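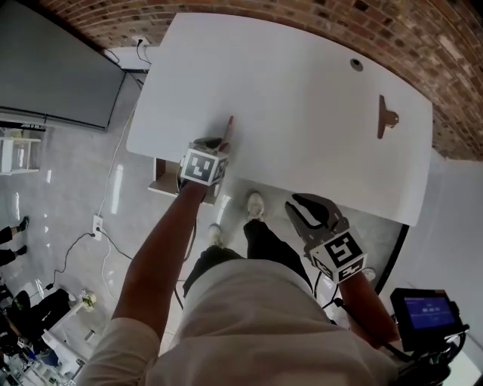

Pool league notes, end of the fall session

24/12/2021

We finished the fall session last week and I said I would write something up before the holidays, so I'm doing it tonight while the house is quiet.

There were eight teams this time, same as before the long break. We played out of Bangera again, upstairs, on the four tables by the windows. Table three still rolls toward the left rail. The manager says it will be leveled in the new year. I heard the same thing in November, so I'm not holding my breath.

My team came in fourth. We had a good start and then lost three matches in a row, two of them to teams below us. I played badly in all three. My break was fine, but I kept leaving myself long on the eight ball and missing. I went back to a shorter bridge for the last two weeks and that helped some.

Final points for the top of the table: the Sener team won it with 709. Second place was well behind them. They had the same five players almost every week, and I think that matters more than people admit. We used nine different people over the session and half of them had never played together.

The end of season party was at Zamosura, in the back room. There were 15 of us at the start and more came after work. Food was pizza and a big tray of wings. We did the gift swap with a ten dollar limit, and I went home with a puzzle of a lighthouse and a can of mixed nuts. The raffle brought in $334, and it all goes toward the winter table fees. That should bring the weekly cost down by a dollar or two per player.

A few things for the winter session, for the people who asked me:

Sign up is on Wurkiveo now. The old email list is gone. If you were on a team in the fall you should already have an invite, but check your spam folder. You need to accept it even if you're staying on the same team. I missed that the first time and got a reminder every morning until I fixed it.

The cap on combined team handicap stays at 200. There was talk of raising it and the captains voted to leave it alone. I voted to raise it, for what it's worth. Our two best players can't be in the lineup on the same night the way it is now.

Start time moves to 7:00. Please be there by 6:45 if you want to warm up. Forfeits get called at 7:20 — no more waiting until 8 for somebody who is parking.

We have room for two new teams and I know of at least one group looking for a fourth player. You don't need your own cue. The house cues at Bangera are decent, although the tips are worn on the lighter ones.

I still have somebody's gray scarf and a black glove from the party. They're in my car. Leave a comment if they're yours and I'll bring them to the first night.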